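The cable, again

I have spent most of August thinking about a cable. It is black, it goes to the left gripper on the laundry cell, and it has a personality. The right gripper has one just like it which behaves impeccably and will therefore not be mentioned much.

For those who wandered in from the post about bread proving: I look after a two-armed robot at Buruvico, where my title is long and my toolbox is short. The job it is learning is to take clothes out of a basket and put them in a washing machine. I have been doing this since I was nine and have never once been given a maintenance schedule for it.

The machine gets one, though. I wrote it, I laminated it, and I have been ignoring bits of it ever since, mostly the bit that says "inspect cable dressing before first run". Last month the left arm started to drop out on long reaches. You'd get a lovely smooth approach and then a fault code, and the arm would stop dead with the air of someone who has forgotten why they came upstairs. Clear the fault, run it again, fine. Run it again, fine. Go and make tea, fault.

I blamed the software first, as is traditional. The software people blamed the wrist joint. I took the covers off the wrist joint and found a very clean wrist joint. Then I put the covers back on, which took longer, as one of the screws had gone to live under the bench.

It was the connector at the gripper end. Whoever dressed the cable (me, in the spring, in a hurry) had left too little slack, so each time the arm stretched out it gave the plug a tiny tug. After 1,622 cycles by the log, the plug had had enough of being tugged. The spare lead came from Plarnier, cost 32 pounds, and arrived in a box you could have kept a goose in.

So the new one has a proper service loop. It looks untidy and hangs out in a big lazy arc, and I have already had one comment about it from a visitor. I don't care. A tight cable looks smart in photographs and then ruins your afternoon.

While the arm was off I did the rest of the list too:

Gripper fingers off, wiped down, checked for splits, back on. Lint gets into the open cells of the fingers and stays there like a lodger.

Wrist camera lens cleaned. I use the same cloth I use for my glasses, and my glasses are worse for it.

Gripper zeroed, closed on a feeler gauge, opened, closed again. The left was out by more than the right. Of course it was.

Both arms homed and then walked to the basket at creep speed with my hand on the stop button.

Basket put back on its mark. The mark is tape, and the tape has been moved at least once by somebody who wanted the tape.

Then clothes in, and a first go at picking. I always begin with the navy one because dark fabric is where the wrist camera sulks. It either sees a fold or it sees a hole in the universe, depending on the light, and if the exposure is set kindly for the cloth then the floor goes off like a flashbulb. 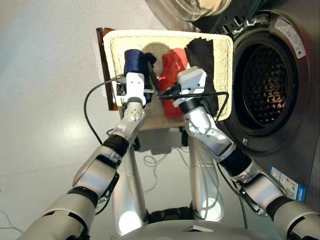
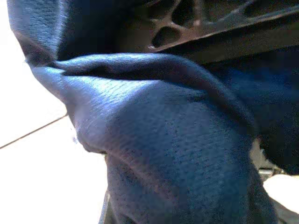
Both arms in at the basket, then navy cloth from the wrist camera, with the floor blown out to white on the left.

I have left the exposure alone for now. There's a setting in the Clanar viewer that is supposed to balance it, and when I tried it everything turned the colour of porridge. Given the choice I'll take a white floor and a sock I can find.

Grip force is the other fiddle. It's set on a scale which the manual declines to explain, and we had been running at 300. At 300 it holds on nicely and also leaves a pinch mark you could hang a coat from. I've brought it down to 199, a number I arrived at by nudging it one notch under 200 and feeling scientific. Thick things are fine there. I have my doubts about anything silky, but nobody has offered me anything silky and I'm not bringing in my own.

Still to do: the base bolts want checking with the good torque wrench, currently on loan to Vlachopoulos across the yard, who have had it so long that they've put their own sticker on it. There is also a faint tick from the right elbow when it comes back from full stretch. It may be nothing. I have written "may be nothing" in the log, in pen, next to the date, where it can be read out to me later.

If you run anything similar and have found a decent way of keeping lint out of lattice fingers, do leave a comment. I have tried tape. Please don't suggest tape.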